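Caltach Asks for Proof Before Anyone Buys a "Lifetime" Table Finish

28/04/2024 – Caltach, the independent furniture care testing service, today called on makers of hard-wax table finishes to stop using the word "lifetime" on their labels until they can say whose lifetime they mean.

The call follows a winter of bench work on Muvura, a one-coat finish sold by Goten to schools, cafes and home users. Goten's leaflet promises that a single coat will protect a tabletop "for good" and that no sanding will ever be needed. Caltach read the leaflet several times and found no test method behind either claim.

"I've been hearing about the last coat you'll ever need for as long as I've worked with wood," said Milagros Casado, head of testing at Caltach. "Then I get the call about the rings. Maybe this one is different. I'd like to see the paperwork before I say so."

Caltach put Muvura on 100 sample boards in December and treated them the way people treat tables. Coffee was left standing overnight. Dish soap, vinegar and hand gel were wiped on and left. The boards were rubbed with a damp cloth 2,000 times, which is a dull job and took longer than planned.

The results were mixed. Muvura held up well against water and soap. It did less well against hand gel, which left dull patches on nearly 2 in every 5 boards. Vinegar marks came and went depending on how thickly the coat had been applied, and Goten's instructions say only to apply "a suitable amount."
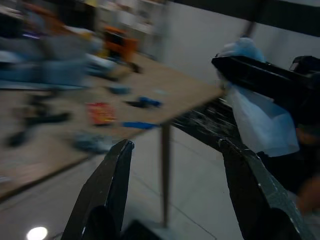 Does a one-coat finish save money over a plain oil that is renewed every year?
Caltach can't say yet, and doubts that Goten can either. The price per can is higher, the coverage printed on the can was not reached on any of our boards, and the saving depends on a lifespan that has not been shown.

Caltach also looked at Nasr, an ordinary oil that makes no special promises. It marked more easily than Muvura. It was also easier to fix, with a light sanding and a fresh wipe of oil. Repairing a patch of Muvura meant taking the finish off the whole board, a step the leaflet does not mention.

"A finish you can't patch had better be very good," Casado said. "This one is fairly good. Those are different things when it's your kitchen table."

Goten was sent the results ahead of this release. Its reply described Muvura as "trusted by professionals" and enclosed a second copy of the leaflet. Caltach has asked again for test data and will publish whatever arrives – in full, including anything that proves us wrong.

Until then, Caltach suggests that buyers try any new finish on the underside of a table first, leave it for 2 weeks, and keep the receipt.

About Caltach
Caltach tests oils, waxes and varnishes for household and school furniture. It buys its samples at retail and takes no advertising from manufacturers. The full board-by-board results are available on request from the Caltach press desk.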